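Kedance Workshop, Shared Notebook
Project: Baton
Entry: August, Sunday session, upper level
Subject: Handling and recording rules for paired hand-held grippers, working revision

Purpose of entry. The rules issued with the first Baton protocol were written for a single operator at a bench. The present work is done on the upper level with grippers held close together, and several clauses no longer fit. The following records what was applied on Sunday and what is proposed for the next revision.

1. Start of session. Each gripper is checked at the station before it is lifted. The lens is wiped with a dry cloth. The marker on the top face must be flat, fully attached and free of tape residue. A marker with a lifted corner is replaced at once; it is not pressed back down. The old clause allowed pressing down and is withdrawn.

2. Grip and hand position. The operator's fingers stay behind the marker at all times. The marker is never used as a thumb rest. Where two grippers are worked together, the operators agree aloud on who moves first. The spoken signal is "mine," and the reply is "yours." No other words are used as signals.
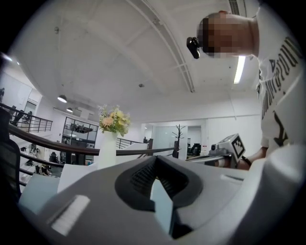 3. Working near the railing. No gripper is to be passed over the handrail or rested on it. Clause 3 previously applied only to tools above a stated weight. It now applies to all tools, as the floor below is in ordinary office use. Vases, potted plants and similar furnishings that belong to the building stay where they are unless the task sheet names them as task objects. If one is moved by accident, the episode is marked "disturbed" and kept.

4. Bystanders. Other people may be present on the floor during work. They are not asked to leave. The lead operator checks that they have been told recording is in progress, and the notice is posted at the head of the stairs before the first episode. Faces are to be obscured before any file leaves the workshop. Ayele's review step is the last point at which this may be caught, and it should not be treated as the first.

5. Cables. Any cable leaving a gripper must have enough slack for full reach and must not hang lower than the operator's knee. The earlier text said "tidy," and two readers took this to mean two different things.
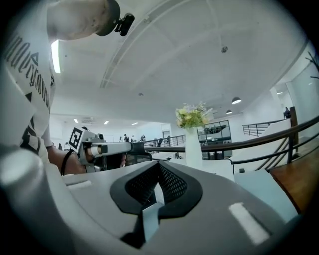 Paired gripper work at the upper level, Baton task area.

6. Episode limits. An episode stops at 2000 frames. The operator does not extend it to finish a motion. An unfinished motion is logged as unfinished. Episode 201 ran to 2373 frames under the old rule and had to be trimmed by hand, which took longer than repeating it would have. It remains in the set with a note.

7. Rest. Operators change over after each block. A head-mounted unit is removed during the break, including short breaks. Marks on the skin or a headache are reported to the lead operator and written in this book.

8. Logging. Entries are made at the station, in ink, before the next block begins. Corrections are struck through once and initialed. The Ostix log sheet may be used in place of the book for blocks under 1000 frames, provided the sheet is pasted in the same day.

Open points.
Clause 2 does not say what happens when both operators say "mine." Current practice is that both stop. Needs wording.
Clause 4: size of notice. The present one is a half sheet and is hard to read from the stairs.
Marker stock is low. Order before the next session.
Clause 6 should state whether the limit counts frames from the power-on or from the first movement. Sunday's episodes were counted from the first movement.

Comments (3)

bench2: On clause 2, suggest "both stop, lead operator calls the restart." That is what we do on the lower floor.

reviewdesk: Please keep "disturbed" as the only tag under clause 3. I have also received "bumped" and "moved a bit," and the filter does not find them.

late_shift: Are the dry cloths in the same drawer as before? The drawer was empty when I looked.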